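Skekeso: Front Room Furniture Care Set

README

Skekeso is a collection of pictures and short written notes on cleaning household furniture. This part covers the front room: side tables, armchairs and other upholstered seating. It was put together by Sulastri Sembiring, who also wrote the notes. The February release has 17 folders, one for each room visit, with up to 60 pictures in a folder.

Side tables

Notes for tables record the finish, the colour of the wood and the stage of cleaning. "Wet" means liquid can be seen on the top. "Wiping" means a cloth is in contact with it. Both labels can apply to the same picture. Tables beside a chair are filed under tables if the top is the thing being cleaned. 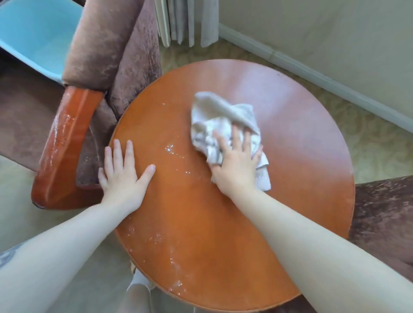
Round wooden side table, glossy finish. Labels: wet, wiping.

Chairs

Chairs took longer to label than tables. Wear, stains and shadow can look much alike on a mottled brown fabric, so the notes say "mark" unless the visitor wrote down what it was. Please don't change "mark" to "stain" on colour alone. 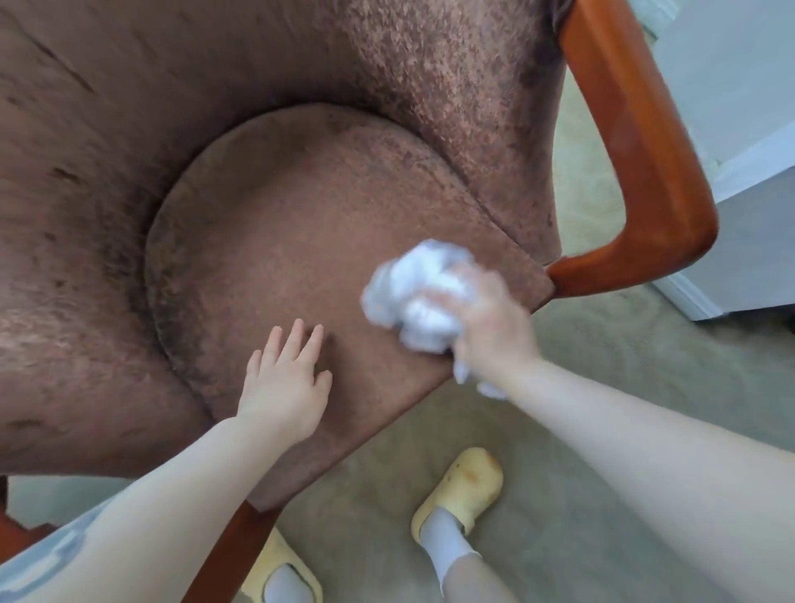 The back, seat cushion and wooden parts each get their own line in the notes. Gaps around a cushion are listed separately -- crumbs end up there, and several people asked to search for them. Creases are noted only where they are long enough to follow across the fabric.

Files

pictures/ one folder per visit
notes/ plain text, same names as the pictures
labels.csv one row per label, 3000 rows in total

Known problems

Version 2 fixed the spelling of "grey" and "colour" in labels.csv, but the older notes still have both spellings. Two folders have no entry for room size. Cleaning products are not recorded.

Corrections can be sent to Sulastri with the folder name and the line to be changed.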